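Sorting Bins on a Tabletop: Your Questions

Last updated June 27, 2021

I get a lot of mail about the way I sort small stuff into colored bins at the table, and a lot of it asks the same few things. So I finally sat down and typed up my answers. If yours isn't in here, the comment box at the bottom of the page still works (most days).

Why on a table and not on the floor?

My knees! I did it on the rug for years and I'd get up sounding like a bag of chips. A table also gives you an edge, so things that roll have somewhere to roll off, and you hear them go. I know that sounds like a drawback. For me it's a plus, because on the rug I'd find a marker cap three weeks later with my bare foot.

Where do the bins go?

At the far side of the table, touching each other, with the pile between me and them. I used to put one on each side of me like a drummer, and I kept knocking the left one into my lap. Touching is good. If there's a gap between bins, something will go down it.

How many bins do I need?

Start with 2. People write to me with a photo of nine bins and nine labels and ask why it takes them all afternoon, and well, there you go. Two bins means you only have one question to answer for each thing you pick up. I run "stays in this room" and "goes to another room." You can split those up later, on a different day, when you're fresh.

Do the colors matter?

They do to me. I want colors I can tell apart out of the corner of my eye, so strong ones, red and blue being my favorite pair. I had a set in gray and slightly darker gray that looked lovely on the shelf and was hopeless to work with. Clear bins are fine for storage but I don't like sorting into them, I end up looking at what's inside and second-guessing myself.

Which brand do you buy?

I've had three. The Brasto ones are my everyday bins and they've held up. Billstead makes a deeper one that I like for toys, but the rim is a little sharp if you carry it full. The Fonska bins stack nicely and come apart terribly — two of mine had to be pried apart with a butter knife. I paid for all of these myself, by the way, somebody asks every time.
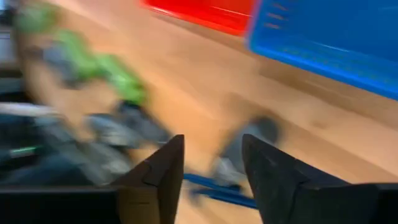

If you already have plastic bins in the garage, use those. Wash them first. A dusty bin makes everything you put in it feel like junk, and then you start throwing out things you like.

Solid sides or slots?

Solid for small things, slots for anything that's been washed and might still be damp. Pencils and skinny handles poke through slots and get hung up when you try to pull the bin off the shelf, so I keep those in solid ones.

What do I do with long thin things?

Ah, the rods and sticks and handles that don't belong to anything. I lay them down flat on the table and leave them until last. Half the time the thing they go with shows up further down the pile. If it hasn't shown up by the end, I put them all in one bag with the month written on it. My December bag is still hanging on the back of the closet door and I've gone into it exactly 2 times, so make of that what you will.

Will the bins scratch my table?

Mine is light wood and yes, it has a few marks. Plastic bottoms pick up grit and then you slide them. Lift, don't slide, and wipe the bottoms now and then. I tried felt pads and they came off in the wash. A Karaca table runner under the bins works nicely if you're fussy, although it bunches up and I gave up on it.

How long should a session be?

I set the timer for 31 minutes. Thirty felt like school and the extra minute is for carrying the bins away. When it rings I stop, even with things still lying there, and whatever's left goes back in the box it came from.

What's the most you've ever sorted in one go?

I kept a tally once, for a bet with my sister, and got to 179 pieces before the timer went. I don't recommend it. I had to redo a good part of it the next day.

Can kids help?

Sure, and they're faster than me. Give them one color each and let them be in charge of it. Expect a few arguments over anything shiny.

Do you label your bins?

Only once they leave the table. Masking tape and a marker, on the short end, so I can read it from the doorway. I've been asked to make printable labels and I keep meaning to — they'll go up on the downloads page when I get to it.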